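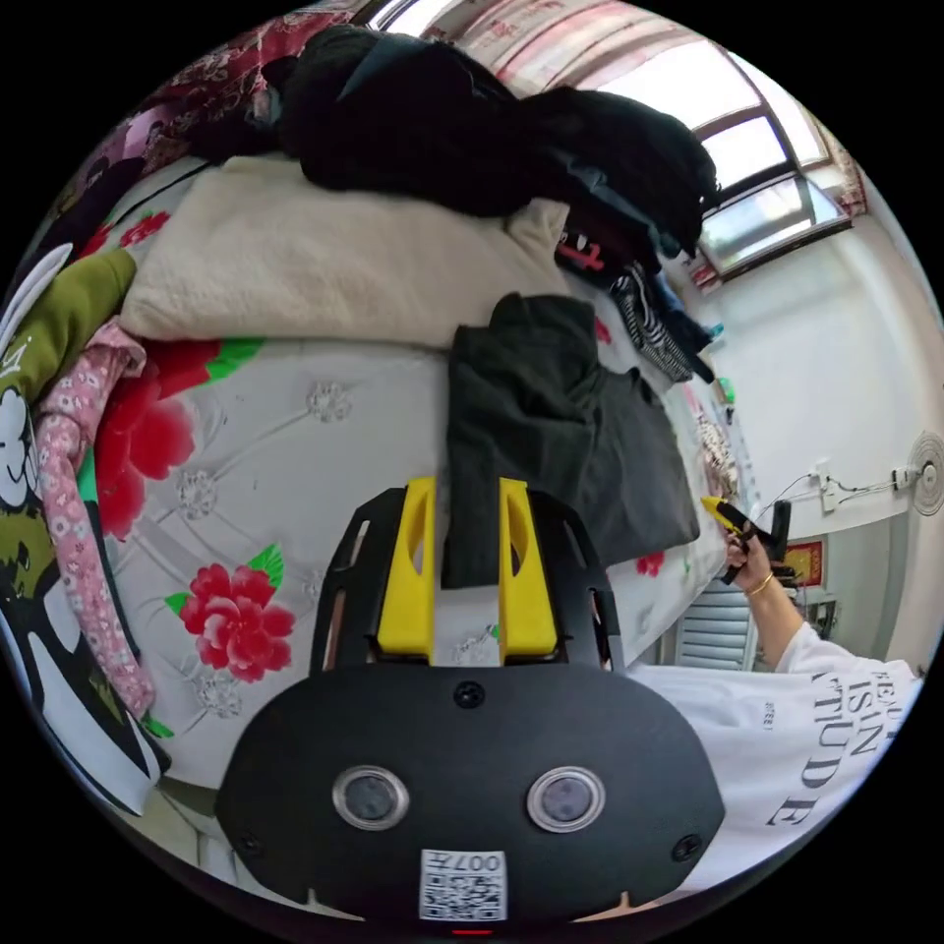 Audio drifts after batch convert, Cidov 4

mmacleish
Posted November 2019
I have 1,944 old camcorder clips in AVI to move to MP4. Cidov converts them without errors, but on anything longer than 30 minutes the sound ends up behind the picture. Short clips are fine. Source audio is 32 kHz PCM, output is AAC at 48 kHz. Log attached to my ticket, no answer yet.

baxter_k
Known problem with variable frame rate output. Set the frame rate to constant in the profile, not in the job window. The job window setting is ignored in batch mode. 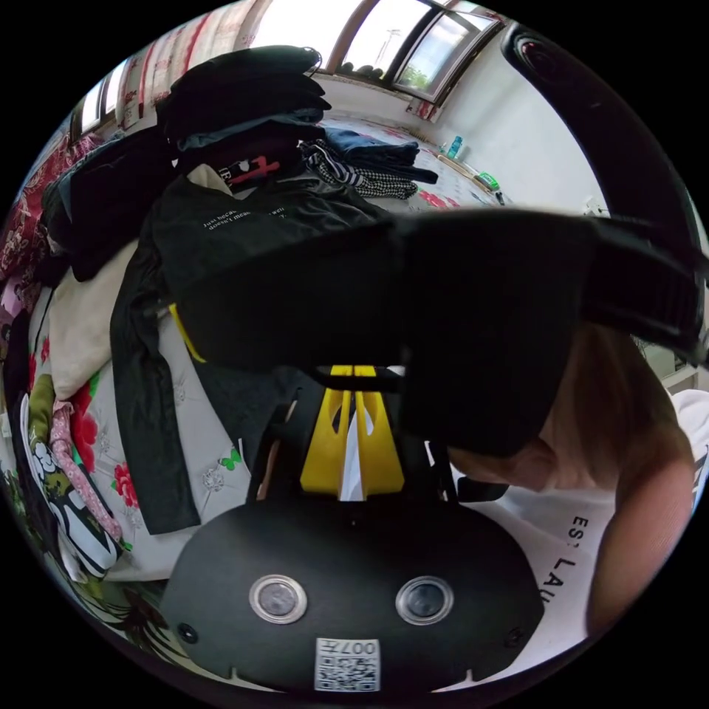 surkunum
Does the drift grow over the length of the clip, or is it the same offset from start to finish?

mmacleish
It grows. Nothing at the start, close to a second by minute 40. Constant frame rate in the profile made no difference.

surkunum
Then it's the resampler. Frame rate is a red herring. Keep the audio at 32 kHz, or extract it to WAV first and mux it back in.

baxter_k
Disagree. I resample 32 to 48 all the time with no drift. More likely the capture dropped frames and the AVI index doesn't show it. Rebuild the index on one file and compare the frame count with the audio length.
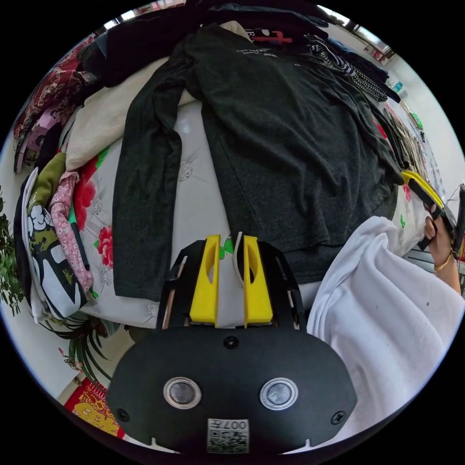

If the two don't match, no converter setting will fix it. You need a tool that pads the missing frames. Jarnidico does this in the free version, one file at a time.

mmacleish
Rebuilt one. Video stream is 30 frames short. Trying Jarnidico on it tonight.

surkunum
30 frames is a second at NTSC rates, so that fits. I'd still leave the audio at 32.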